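Towels, Folding and the Shared Laundry Shelf
Final project report, Group 5
Liudmyla Melnychuk, Niloufar Abbasi, Petro Kovalchuk
Supervisor: Larysa Vakulenko
Submitted June

1. What we set out to do

The Cumham residence has one linen shelf per floor. Towels go on it clean and folded, in theory. In practice they get stuffed in. Our project was to find a fold that people will really do, that fits the shelf, and that still looks ok after other people have dug through the pile.

Three folds tested: the half-and-half (fold, fold, fold again), the thirds fold, and the roll. Plus "no fold", meaning the towel is dropped on the shelf as it comes. We needed something to compare with.

2. Materials

18 hand towels, all the same size, washed once before we started. Bought from Zinchenko, the discount place by the bus station. Mixed colors, pale ones mostly. Two shelf units from the Jidanwood range, one kept in the classroom and one on the second floor of the residence. Masking tape, a ruler, a notebook. Budget was 400 and we stayed under it, receipts are with Larysa.

Petro wanted bath towels too. No time, no money. See section 6.

3. Method

Everyone who took part got a towel from the basket, crumpled, and folded it one of the three ways. Instructions on a printed card, no demonstration. Standing up, at a table, no talking. We timed from first touch to hands off. Then the towel went on the shelf and we measured stack height every five towels.

Between rounds we crumpled the towels again by hand. This matters more than we expected. A towel that's been folded already wants to go back along the same lines, so a lazy crumple makes the next person look fast. From the second session on, whoever was resetting had to twist it as well as squash it.

Total folds recorded over all sessions: 982. A few sheets from the first afternoon had no fold type written on them so those are not in the total. Our fault.

4. Results

Half-and-half was fastest for almost everybody. Also the messiest stack. The edges don't line up unless you stop and line them up, and people don't stop.

Thirds took longer but the stack was the neatest and the lowest. You get one rounded edge facing out and pulling a towel from the middle doesn't wreck the ones above it. People complained about finding the third by eye. Niloufar put a strip of tape on the table as a guide and the complaints pretty much ended, although the times only improved a little.

The roll: liked by everyone, worked for no one. Looks great for an hour. On the residence shelf they unrolled or fell off the front, and by evening it was the same as no fold.

No fold: fits fewer towels than any of the others. No surprise. One thing though, a crumpled towel keeps its shape longer then you would think. If it's twisted it can stand up in a column with the top edge looped over, and takes up way more height than a flat one. We hadn't planned to measure crumpled height and only started in the last session. 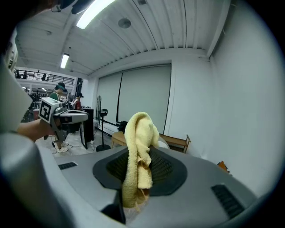

Fig. 1. Pale yellow towel, crumpled and twisted.

5. Discussion

We recommend thirds with a tape guide on the shelf edge or on the nearest table. Cheap, takes a minute to put up. Kyrylo Pylypenko from the Pidach residence read our draft and asked whether the tape survives cleaning. We don't know. Ours was up for only a short while and the corners were already lifting.

The card needs work. Step 2 said "fold the long side in" and half the people asked which side was long. A drawing would of fixed it.

6. Limits and what's next

One size of towel. Mostly first-years. Nobody folding at the end of a long day with a full basket, and that is when the real stuffing happens. Bath towels would be the first thing to add, then fitted sheets if anyone is brave enough.

Crumpled height should be done properly, same twist every time, measured at the top of the fold. Petro has a sketch for a measuring board, two uprights and a sliding bar. Not built yet.

Timing sheets and the printed card are in the appendix. Towels are washed and in the classroom cupboard, bottom shelf, thirds.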